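My afternoon at the Plorkau open day

January 24, 2023

So I finally made it out to Lorkgate, after putting it off since June!
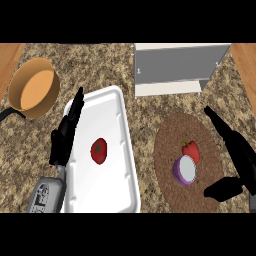
I went with my friend Sheena Cowie, who builds kitchens for a living and had opinions before we even got our coats off. We were in a group of 13, squeezed in behind one big monitor, and Donnie Yule from Plorkau did all the talking. He's great – fast, a bit scattered, happy to be interrupted.

They do their practice runs in a simulated kitchen first, then on the real arms down the hall. Donnie told us they'd done 2,000 runs on the computer before the new year (I'd have guessed maybe fifty). I asked why a tomato, and he said round things are a pain because they roll. Fair enough, they do that to me too.

Then we each got 3 minutes at the controls. Oh boy. It's so much harder than it looks! My left hand kept doing what I wanted my right hand to do, and I whacked the cutting board more than once. Sheena was annoyingly good at it and got an extra turn.

Coffee was free, parking was not. They're running another one in the spring with 16 spots, and I've already put my name down – this time I'm practicing with the salad tongs first.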